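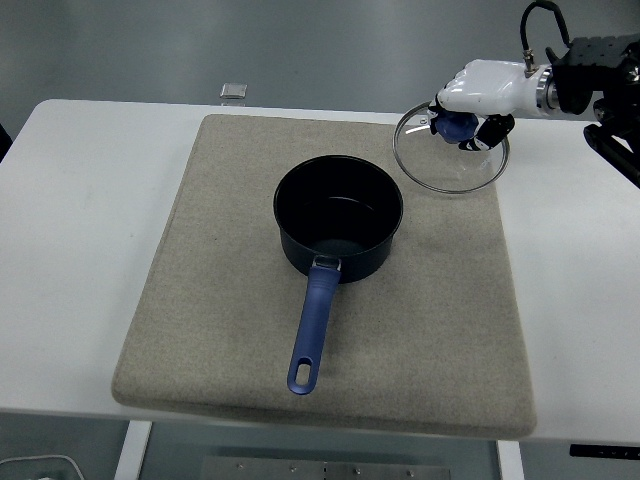 Can It Do the Dishes Yet? A Look at Robots and Small Chores

Term project report, Billey Technical College, Household Technology course

1. Why we picked this

Our group started with an ad. A company called Berix was promising a home helper "ready for your kitchen," and two of us had just moved into a shared apartment where nobody washes anything. We wanted to know how much of that promise a person could believe. Our question was simple: can a machine with arms and hands do an ordinary chore well enough that you would leave the room while it worked?

Our guess going in was no. We tried to be fair anyway.

2. What we counted as a chore

Most robot claims are about single moves. Picking up a lid is a move. Putting the lid on the pot is a slightly longer move. A chore is when dinner is over, the pot is on the stove with rice stuck to it, the lid is in the sink under a plate, and somebody has to deal with all of it and put it away in a cabinet that is already too full.

We wrote down 6 chores: putting a lid on a saucepan, clearing a table, folding towels, loading a dishwasher, restocking a shop shelf and sorting returned goods. The last two came from Gilchrist, the hardware store where one of us works on weekends.

For each chore we looked for recorded attempts and sorted them into three groups: finished alone, finished with help, not finished. If a recording was cut in the middle, we did not count it as finished alone. This rule threw out a lot of nice-looking material, and we stand by it.

3. The lid problem

We spent more time on the saucepan than on anything else, mostly because it looks so easy. A white hand with jointed fingers holds a glass lid by its blue knob. The pot sits open on a felt mat with its long handle pointing away from the hand, and there is nothing else on the mat to knock over. As kitchens go, this is a very kind one.

Even so, there is plenty to get wrong. The lid is clear, and cameras have trouble with glass. It has to come down level, or one side of the rim drops into the pot and the other side sticks up. The knob is small, so a poor grip lets the lid swing. A person fixes all of this by feel and does not notice doing it.

A still tells you that the hand can hold the lid. It does not tell you how many tries came before, or if the lid ended up where it should. We kept running into this. The grip is the part that photographs well.

4. What we found

We logged 244 attempts across all the chores. Lids and shelf restocking came out best. Towels were slow. Dishwashers were bad, and most of the "finished" ones used plates that had been set out in a neat row first. Sorting returns hardly happened at all, and the few attempts we found used boxes of the same size.

The Drurnarska warehouse trial was the one we had high hopes for. Its public summary talks about 2000 items handled, of which 1181 went through without a person stepping in. That sounds like a lot until you picture a new employee at Gilchrist who needs rescuing that often. They would be sent home by lunch.

5. Problems with our own work

We did not run any robot ourselves. We depended on what other people chose to record, and people mostly post what went well, so our numbers may be too generous. We also disagreed about what "help" means. If somebody nudges a pot an inch to the left, is that help? We said yes after a long argument, and one group member still thinks that was harsh.

We had no good way to compare speed. Many of the clips were sped up, and not all of them said so.

6. Where we ended up

For single moves in a tidy space, the machines are better than we expected in January. For whole chores in a real kitchen, we saw nothing we would trust with the door closed. We would like to see the saucepan again with a wet lid, a crowded counter and the handle sticking out the wrong way, in one uncut take from start to finish.

The apartment has gone with a chore chart on the fridge.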